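Skitow Clothing Room: progress report to the Katsaros Fund
October 5, 2020

We have the white table in place, and what a difference a smooth, wide top makes! Shirts can be folded over in layers without bunching up against anything.

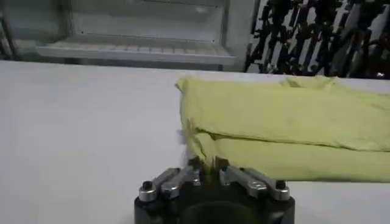 Folding

We're still settling on one fold for every size. Signe Rønning likes sleeves tucked in first —

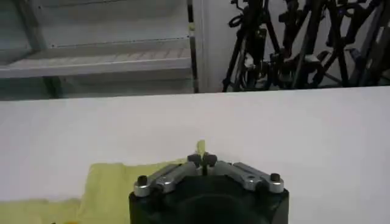

then the body brought up into a rough rectangle, and I'm coming around to it. Collars go toward the back of the table.
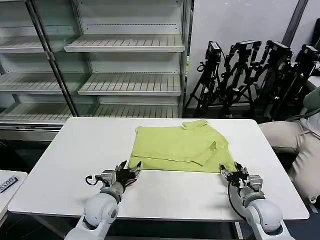
Shelving comes next. By February we hope to have 98 shirts folded and sorted by size. Creases are our main headache, so we now spread each shirt out

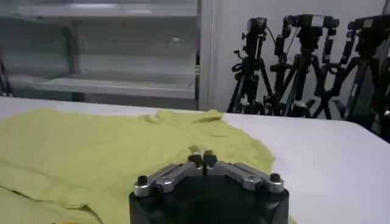

and smooth it by hand before the first fold. It's slow, but we love how the stacks are looking.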